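June, dye bench, morning

Madder batch 4 came out of the pot a proper brick red! I've been chasing this one since Plodar sent the new root. Same wool, same alum, but I let the bath creep up over 2 hours and never let it simmer. The last three batches went brown on me and I'm now pretty sure it was heat — I was rushing every one of them.

Chalk went in at the start this time, a small spoonful. Our tap water is soft and the red seems to love it.
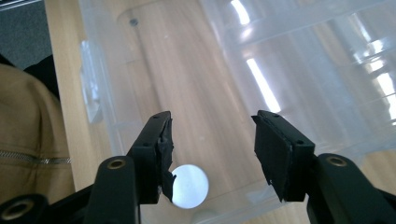 Rocío thinks the chalk is doing more than the slow heat, and wants a batch with no chalk at the same pace before I write anything on the recipe card. Fair. She also asked for a longer soak, 24 hours in the cold bath, which I'd love to see on the Liapis yarn.

Exhaust bath is still a gorgeous coral, so in goes the leftover silk. Label the skeins BEFORE they dry, me. Need more alum.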